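Equipment Plan and Budget
Sidewalk Delivery Robot Project, Clunden Group
Section written by Rehema Laizer

Our group had to choose parts for a small wheeled robot that can carry a bag of groceries down a residential street. The department gave us 300 dollars for parts we could not borrow. The chassis and motor drivers came from the lab, so the money went to wheels, a battery and sensors.

We started with the wheels. The Isemeck kit has small hard wheels and costs 73 dollars. The Ramar kit costs 113 dollars and has larger rubber tires. Cracks and slab joints are common on concrete streets, and a small wheel can drop into a gap or get turned by it. We picked the Ramar kit.
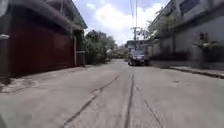

The battery was the next biggest cost. Benavides sells a pack that fits our chassis, but with shipping it would have used up nearly everything left. We asked for a loan of two older packs from the lab instead. They are heavier, and we still need to test how long they last under load.

For sensing we kept the low front camera and added a distance sensor for 20 dollars. A lidar unit was on our first list – it was well over the whole budget, so we dropped it in March.

Still to buy: spare fuses, a charger lead and a rain cover. Prices for these are in the parts table at the back of the report.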